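Two-armed table machine takes shape at Devellow workshop

DEVELLOW, 24 Jul 2019 - The members of the Lellau shared workshop voted in March to build something useful. They are building a pair of robot arms instead, and the good table by the window has been unavailable for anything else ever since.

The project, called Remetti, is meant to pick up small parts and put them down again somewhere better. Members have put in 133 evenings so far, by the count on the workshop door. The budget was $2000, a figure now spoken of in the past tense.

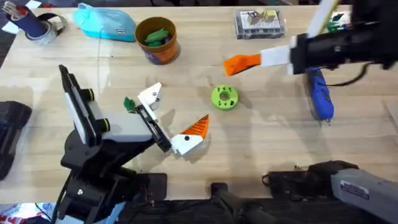
By the Falcão Weekly workshop desk

Both arms wear orange fingertips on white grippers, and the practice pieces are green: a thick 3D-printed ring with a circle of smaller holes, plus a paper cup holding a pile of smaller items. The glue gun stays on the table during sessions, as does the duct tape, which members describe as "structural, for now."

The aim is for the arms to clear a cupful of parts without help in under seven minutes. A person can do it in one, a comparison the group has asked visitors to stop making.

An open evening is planned for the fall, with room for about 100 people if the bicycles are moved out of the hallway. Admission is free. Donations of filament are welcome, in any color but green.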